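List: manipulation-data
From: Catriona Cowie
To: Prasert Limsakul; manipulation-data list
Date: 17th March
Subject: Re: [manipulation-data] Quilted item, episode boundaries and pad wear

Prasert Limsakul wrote:

> I have started training on the Tamiru cloth set and have two questions
> before I go further. First, a number of episodes begin with the fingers
> already open over bare table and the cloth well off to one side. Are
> these meant to be in the set, or is the start marker late or early?
> Second, the pads look different from the ones in the Ivov recordings.
> If the pads were changed between the two sets I would like to know
> where the change falls, as I am mixing both in one training run.
>
> I am also short of examples with the flowered item. The index gives 663
> for it and I had expected up to 2,000.

Prasert,

Taking these in order.

Open-finger starts are intended. The Stistoso protocol places the start marker at the first moment when both fingers are in view and the hand is clear of other work. It does not require the target to be between the fingers. The older Ivov protocol did require this, and the policy trained on it had almost no examples of approach from the side. If you trim the approach you will get that behavior back. A typical view from the new set: 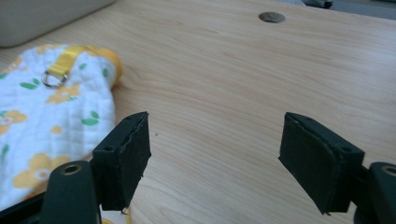
Fig. 1. Fingers open over bare table, quilted item to the left.

Note that the table has a round hole in it near the top of that view. An early version of the segmentation script labeled it as an object. The version in the Bresomard repository masks it by position, which works only for the fixed table layout. If your copy of the script is older than July, replace it and rerun the labels. The labels are stored apart from the recordings, so there is nothing to download again.

On your second question, the pads are the same part in both sets. They are the black foam type on rectangular blocks. What you are seeing is wear. The foam frays at the corners and small strips come free at the lower edge. We did not replace pads in the middle of a set, on the grounds that a change of pad gives a step in the data while wear gives a slope. I would keep both sets in one run and add the pad field from the session header as an input if you want to test for an effect. My own test with 3 seeds showed none on grasp success, though it did show a small one on release.
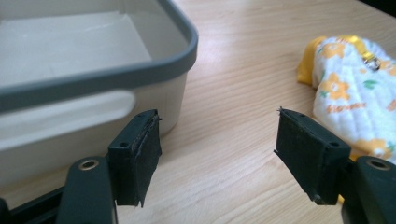 The side on which the cloth lies relative to the hand is the variable I would look at before pad wear. In the first sessions it was nearly always on the left. Later sessions were balanced by moving the starting point of the hand and leaving the objects alone, so a random split by episode will put near copies of one layout in both training and test. Split by session. The session key is the first field in the index file.

As for the count, 663 is correct for the flowered item alone. The larger number you remember is the whole cloth group. The flowered item was held to a lower quota on account of labeling time: it has a strap and a D-ring, and annotators have to mark which of fabric, strap or ring is the contact point. Agreement on strap against fabric was poor until we added a rule, now section 9 of the labeling guide. The guide was reprinted in the Bresomard technical notes, and the view below is the kind of case the rule covers.

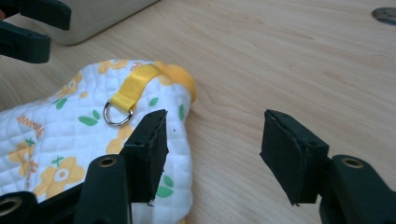 Left jaw against the quilted item, right jaw over bare table

The rule as it stands: contact is assigned to the part touched by the inner face of the pad at closure. Contact before closure, such as one jaw resting on the fabric while the other is still over the table, goes in the pre-contact field and is not scored. Episodes labeled under the old rule carry a zero in the rule column. Please drop them or relabel them, but do not mix them.

If you do relabel, send me the diff and I will merge it.

Catriona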